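To: zeltia-build list
From: Lewis Geddes
Date: 17/09/2019
Subject: Re: desk task, camera layout and grasp order

Sepehr Kiani wrote:
> Before the Cevport round I want the object set frozen.
> Which items stay, and do we keep the box open?

The box stays open. The set is the fish, the panda, the flashlight and the small black part. Tape and box keep their places between runs. I have three feeds side by side on the main monitor with the log under them, and I would like everyone to use that layout so our notes match.
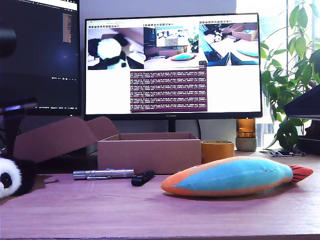

Reading time: 2 min

Grasp order first. The fish is long and soft, so close on the middle of the body and stay off the tail fin. The flashlight is harder — the body is ridged, and a grip near one end lets it swing. Club rules allow 2 retries per object. Log every one, including those where the fingers never touched anything. 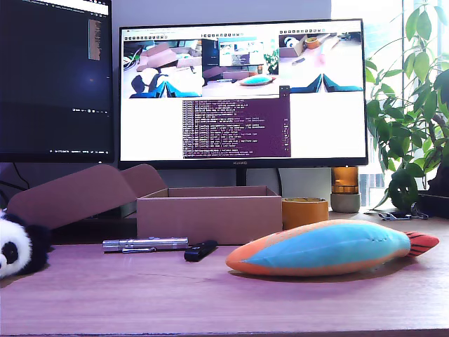 The log buffer is set to 200 lines. In August we lost the start of several runs by leaving it at the default. Save the file before you reset the arm, and put your initials in the name. Berchtold's parser still fails on spaces, so use underscores.

For the panda, any orientation counts under the Flurkuvdale rules as long as it ends up inside the box. Upside down is fine. Do not spend time on a wrist correction in the air.
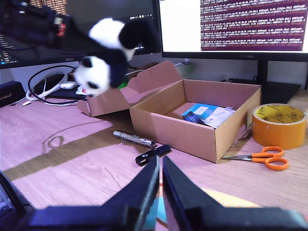

Sepehr Kiani: Agreed on orientation, but I would still cap the lift height. The rules score time as well, and a high carry costs us on every object. Can you send the current limit? I will rerun the fish with a lower one and post both logs to the list.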